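Vorgang 429
Betreff: Lerkitz pumpt ab, schleudert aber nicht an, Anzeige 39
Eröffnet: 18.02.2020
Gemeldet von: Firdevs Bozkurt
Bearbeitung: Facundo Valdebenito
Status: gelöst, Nachfrage offen

Firdevs Bozkurt schrieb:

Hallo liebes Winddale-Team,

ich hoffe, ich bin hier richtig, auf der Flolley-Seite gab es drei verschiedene Formulare und ich habe das mit dem freundlichsten Text genommen. Es geht um unsere Lerkitz, Frontlader, die wir im Januar von meiner Tante Young-sook Choo übernommen haben. Bei ihr lief sie jahrelang ohne Murren, und bei uns die ersten Wochen auch. Seit kurzem macht sie Folgendes: Sie wäscht ganz normal durch, sie pumpt das Wasser ab (man hört es im Siphon gluckern, das klingt gesund), und dann, wenn sie zum Schleudern ansetzen müsste, dreht sie ein paarmal hin und her, bleibt stehen, dreht wieder hin und her und gibt irgendwann auf. Im Display steht dann 39. In der Anleitung hört die Tabelle leider vorher auf, jedenfalls in dem Heft, das meine Tante noch hatte.

Was ich bis jetzt versucht habe: Flusensieb gereinigt (eine Haarklammer und ein halber Knopf, sonst sauber). Ablaufschlauch auf Knicke abgetastet. Maschine vom Strom genommen, fünf Minuten gewartet, wieder eingesteckt. Danach lief genau eine Wäsche tadellos durch, und ich habe mich schon gefreut, aber die nächste blieb wieder stehen. Es waren übrigens Handtücher, die geklappt haben.

Herzliche Grüße und danke schon mal fürs Lesen
Firdevs Bozkurt

Facundo Valdebenito schrieb:

Guten Tag Frau Bozkurt,

vielen Dank für die ausführliche Meldung, damit kann man arbeiten. Die 39 bedeutet bei dieser Baureihe, dass die Maschine die Wäsche vor dem Schleudern nicht gleichmäßig verteilt bekommt. Sie ist also eher eine Auskunft als ein Defekt. Dahinter kann die Beladung stecken, der Stand der Maschine oder die Dämpfung.

Schreiben Sie mir doch bitte, welches Programm Sie benutzen, wie voll die Trommel ist und was ungefähr drin ist. Außerdem: Steht die Maschine noch so, wie sie geliefert wurde, oder haben Sie sie seit dem Umzug verrückt?

Freundliche Grüße
Facundo Valdebenito

Firdevs Bozkurt schrieb:

Lieber Herr Valdebenito,

das ging ja schnell! Also, meistens nehme ich Pflegeleicht bei 30 Grad, Deckel vom Waschmittelfach zu, volle Drehzahl. Die Trommel ist eigentlich nie richtig voll, ich wasche lieber öfter und dafür wenig. Das hat mir meine Mutter so beigebracht, die hatte allerdings einen Toplader.
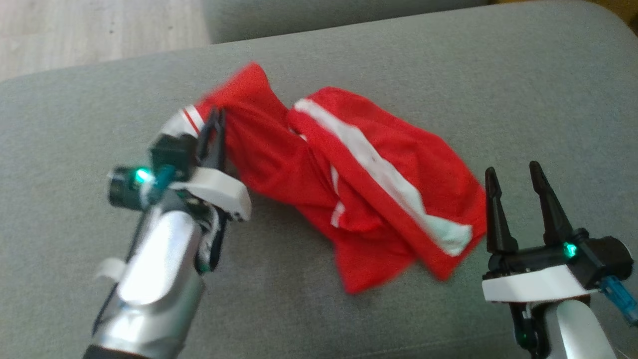 Zum Stand kann ich sagen, dass die Maschine im Bad auf Fliesen steht und einmal verrückt wurde, nachdem uns der Sockel neu verfugt worden war. Mein Mitbewohner Si-woo Na hat sie zurückgeschoben und meint, sie habe da schon ein bisschen gekippelt, er habe sich aber nichts dabei gedacht. Und was drin ist: in der Pflegeleicht-Wäsche vor allem Sportzeug, so wie die roten Sachen mit den weißen Streifen auf dem Sofa, alles dünner Stoff und davon immer nur ein kleiner Haufen. Jeans und Bettwäsche kommen extra. Eine Wasserwaage haben wir leider nicht, aber unsere Nachbarin Aaliyah Charbonneau renoviert gerade und hat bestimmt eine, da klingele ich heute Abend.

Ach so, und noch etwas, vielleicht ist es wichtig: Wenn man oben auf die rechte vordere Ecke drückt, gibt die Maschine nach. Nicht viel, so viel wie ein Caféhaustisch.

Viele Grüße
Firdevs Bozkurt

Facundo Valdebenito schrieb:

Liebe Frau Bozkurt,

der Caféhaustisch hilft mir sehr. Gehen Sie bitte in dieser Reihenfolge vor:

1. Netzstecker ziehen, Wasserhahn zudrehen.
2. Wasserwaage oben auflegen, einmal quer und einmal längs.
3. Am vorderen rechten Fuß die Kontermutter lösen und den Fuß herausdrehen, bis er fest aufsitzt und die Ecke beim Drücken nicht mehr nachgibt.
4. Noch einmal in beide Richtungen messen, bei Bedarf am linken Fuß nachstellen.
5. Kontermuttern nach oben gegen das Gehäuse festziehen. Das wird gern vergessen, und dann wandert der Fuß nach ein paar Wäschen zurück.
6. Erst leer schleudern lassen, danach mit Wäsche.

Und zur Beladung: Sehr kleine Mengen aus dünnem Stoff legen sich gern als Klumpen an eine Stelle der Trommel. Sie dürfen da ruhig mehr hineintun oder zwei Handtücher dazugeben, die sich mit dem Sportzeug farblich vertragen. Bitte für Kunstfaser die Drehzahl eine Stufe herunternehmen.

Facundo Valdebenito

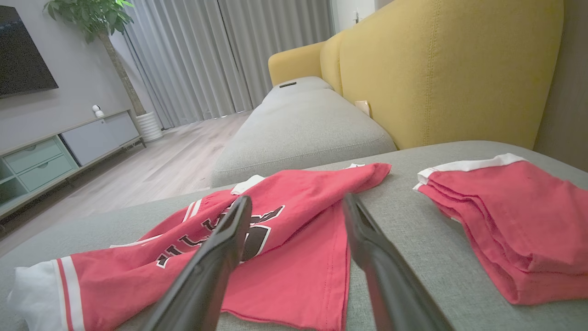

Anhang 2: rotes Basketballtrikot, schwarzer Schriftzug mit weißem Rand

Firdevs Bozkurt schrieb:

Lieber Herr Valdebenito,

Nachtrag von mir, und zwar ein erfreulicher. Frau Charbonneau hatte nicht nur eine Wasserwaage, sondern auch gleich den passenden Gabelschlüssel und ist zum Drehen mit herübergekommen. Der rechte Fuß war fast ganz eingedreht, und die Mutter saß lose auf dem Gewinde. Si-woo hat hinten gehalten, ich habe vorn gelegen und gedreht, und nach einer Tasse Tee stand die Blase in der Mitte, längs und quer.

Leer geschleudert: leise, kein Wandern. Danach Sportsachen mit zwei dunkelroten Handtüchern, 30 Grad, eine Stufe weniger: durchgelaufen, keine 39. Danach dasselbe noch einmal ohne Handtücher, weil ich es wissen wollte. Da hat sie zweimal neu angesetzt und dann doch geschleudert. Ich lasse die Handtücher jetzt drin.

Eine Frage hätte ich noch, bevor Sie zumachen. Auf dem Karton vom Wasserstopp-Schlauch steht Đỗ als Hersteller, und meine Tante weiß nicht mehr, ob der von Ihnen kam. Muss man den irgendwann austauschen? Er sieht gut aus, aber er ist so alt wie die Maschine.

Ganz liebe Grüße, auch von nebenan
Firdevs Bozkurt

Facundo Valdebenito schrieb:

Liebe Frau Bozkurt,

das freut mich, und bitte grüßen Sie zurück. Drücken Sie in ein paar Wochen noch einmal auf die rechte Ecke, dann wissen Sie, ob die Mutter hält. Die Frage nach dem Schlauch habe ich ans Lager weitergegeben und lasse den Vorgang so lange offen. Schauen Sie bis dahin bitte ab und zu an der Verschraubung nach, ob es dort trocken ist, und drehen Sie den Hahn zu, wenn Sie verreisen.

Facundo Valdebenito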